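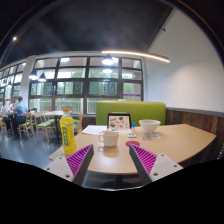 Progress report to the Lambert Fund, November 2024
Project: Café tables and seating, Nekier community café, Fisusholm
Prepared by Nesma Abdelaziz

You asked for a short report this time, and Derek Hartley has promised to hold me to it.

The seating is finished. The green booths went in during October and have already won over the people who signed a letter against the color. Denise Bunting, who started the letter, now has a regular spot in one and defends it with her coat.

The curved tables took longer. Our joiner in Stuvilport cut the first top to the old drawing, which would have suited a room with one less wall. He recut it at his own expense and with very few words. The pale wood is holding up well to mugs, less well to the felt-tip pens of the after-school group.

Clearing the tables remains our weak point. We agreed in the spring that each would carry a menu stand and whatever the customer had ordered. In practice a table collects papers, bottles, a bowl and a stray mug, with the coaster sitting next to the mug and doing no work at all. Noel Bautista has written a closing-up sheet to deal with this. The sheet has so far been found lying on the tables.

Spending to date, in dollars:
Booth upholstery and fitting - 4,000
Tabletops - 2,000
Menu stands, coasters and crockery - 978

We still owe you the receipt for the coasters. Trevor Bellamy has it somewhere safe, and we are helping him look.

Still to do: sand and reseal the tops, print the winter menu cards, and buy 6 trays so that things can leave a table in one trip. We would like to move what is left of the paint budget to cover the trays - please let us know if that needs a form.

Related items
Nekier café: opening hours over the winter
Lambert Fund: how to request a budget change
Fisusholm after-school group moves to the back room
Minutes of the October meeting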